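ok so been reading all week about whether robots can do chores yet. short version: sort of. long version, thread

the Nornach people say their arm folds a towel in 2 minutes. I fold one in 5 seconds, badly, but its folded

picking up is mostly solved imo. its the cloth part. a cup stays a cup. a towel is a different shape evry time you touch it

Kan had a demo in December, over 100 tries on the same shirt. same shirt!! try my laundry pile

and most of what gets called autonomous still has a person steering somewhere – fine, thats how they learn, just say so

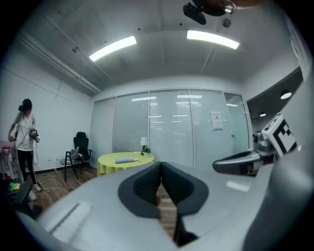
towels on a table, ok, I buy it. give it a year or two. towels out of a dryer, tangled up with a fitted sheet – no

shop floor is closer I think. Brunalard does bins and totes, same bin same spot all day. boring work, good fit

would I pay 693 a month for one at home? nope. ask me again when it does teh fitted sheet

anyway dryer just buzzed, gotta go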